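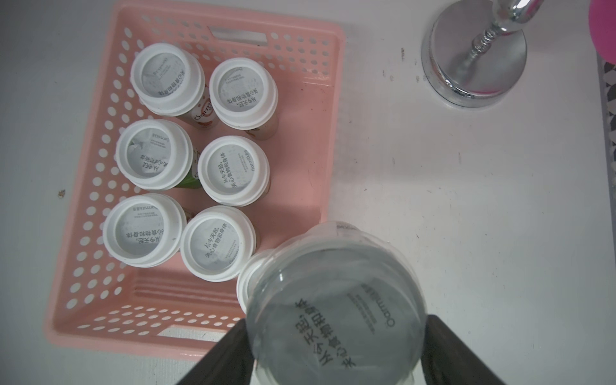

Loading the pink basket: six bottles standing in it, the seventh in the gripper at the lower right corner. Wrist camera view.

Basket loading with a two-finger gripper: shop notes

These tips apply to the small Stornach arm on the shared bench, but most of them carry over to any light arm with a wrist camera and two angled fingers.

Basket position
Fix the basket before teaching any points. A light plastic basket slides when a bottle touches the wall, and every taught point after that is wrong. Two strips of double-sided tape under the floor are enough. Line up the handle slots with the arm's forward axis so the rows match the program grid.

Approach height
Set the travel height from the tallest thing the gripper carries plus 20 mm, measured from the basket rim. Measure with the bottle in the fingers. An empty gripper clears the rim easily and tells you nothing useful.

Order of filling
Fill away from the open space and leave the free strip on one side until last. The fingers need room to open on release. If both fingers land between bottles, turn the wrist 90 degrees and teach the drop again — do not force the gap.

Grip
Grip force on our Drotix controller is a unitless setting. Start at 300 and go up in small steps until the bottle no longer rotates when nudged by hand. Thin-walled bottles dent well before the motor stalls. Wipe the finger pads with alcohol at the start of each session and let them dry.

Release
Lower until the base touches the floor of the basket, pause, then open. Dropping from even 13 mm can tip a bottle into its neighbor. Open slowly for the first part of the stroke and retract straight up.

Camera
Round caps are good targets for circle detection. Printed text is a poor one: bottles end up turned at different angles, and a template match on the lettering will miss most of them. Clear plastic over a cap may throw glare, so move the lamp to the side and lower the exposure.

Surface
A white bench gives good contrast with a colored basket. Shiny metal objects should stay outside the search area, which is set in the Kovács script under "crop."

Finger pad drawings are in the drawer under the Barar printer. Ask Tímea Deák before changing the saved tool offset.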